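Der runde Tisch

Als Teodora die Wohnung ihrer Tante übernahm, war der Schlüssel in einem Briefumschlag, und auf dem Umschlag stand nur: Bitte lüften. Sie lüftete zwei Stunden lang. Danach setzte sie sich auf den Boden und las die Liste, welche Kalliopi ihr geschrieben hatte. Bett verkaufen, Schrank verschenken, Teppich wegwerfen. Der Tisch stand nicht auf der Liste.

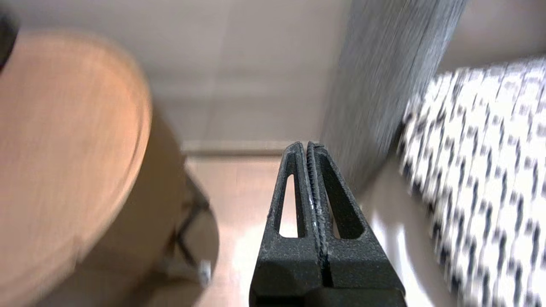

Am Abend kam Edin, um den Schrank abzuholen. Er trank ein Glas Wasser im Stehen und fragte, was mit dem Tisch geschieht. »Ich gebe dir 200 Euro«, sagte er. Teodora schaute auf das runde Holz, auf den etwas dunkleren Rand, wo die Tante immer mit dem Daumen entlang gefahren war, wenn sie über Geld sprach. Dann schaute sie nach unten, zu den dünnen schwarzen Beinen und zu der kleinen weißen Kappe auf dem hellen Boden. Wegen solcher Kappen hatte die Tante einmal mit dem ganzen Haus gestritten — man hörte sie sonst bis zum Nachbarn, wenn sie den Tisch schob.

»Er wackelt«, sagte Teodora.

Edin legte die Hand auf die Platte und drückte. Der Tisch wackelte nicht.

»Ein bisschen«, sagte sie.

Er nahm den Schrank und ging. Sie schrieb das Wort Tisch unter die Liste und daneben: bleibt.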